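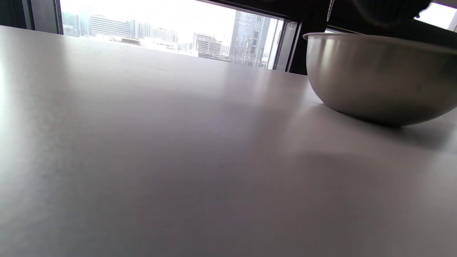 Perthorpe Fruit Words

Version 2, Saturday, December 25, 2021

A word list for people who love old garden catalogs! Perthorpe gathers 1,000 names of berries, apples and pears, each with its spelling variants and the kind of fruit it belongs to. Strawberries get the most room, with 70 entries, and some of those names are a joy to say out loud.

What's in it

names.csv – one name per row, lower case
variants.csv – other spellings, matched by row number
notes.txt – odd cases, including Linon and Tuncer, listed both as pears and as apples
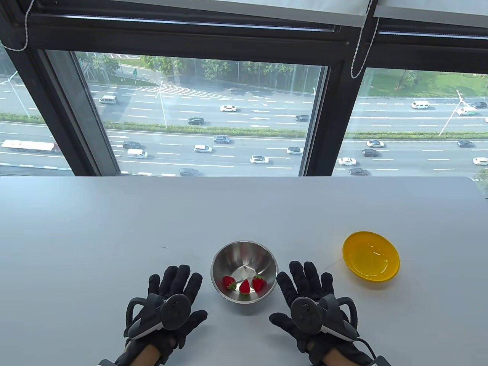

Vol. 2, p. 20

Where the names come from

We typed them in by hand from catalogs in the Hument collection. Smudged letters are marked with a question mark, so please keep those if you reuse the list.

Known gaps

Plums are missing (we're itching to add them in April). Accents were dropped in the first version and only some are back. If you spot a wrong one, open an issue and tell us which catalog you found it in – we read every report.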